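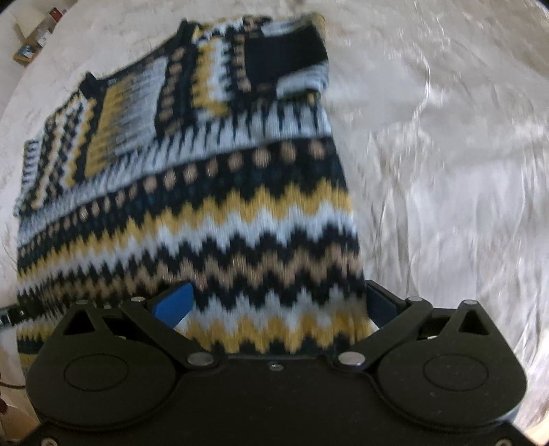

Zigzags at the bottom, dots above.

The bus to Pralham left at 14 minutes past six, and I was on it with a sweater in my lap and the best news of my life in my pocket. I'd won a table at the Rindberg wool fair! Table 88, right by the door!

My grandmother had learned the pattern in Gusberg — navy first, then mustard, then the blue she called morning milk. She made me rip out 30 rows once over a single wrong stitch, and I loved her for it (later, much later).

A woman across the aisle leaned over. "Is that a Gusberg zigzag?"

"It is!"

"I haven't seen one in 45 years," she said, and moved her bag so I could sit beside her. We talked yarn all the way over the hills, and we both missed our stop.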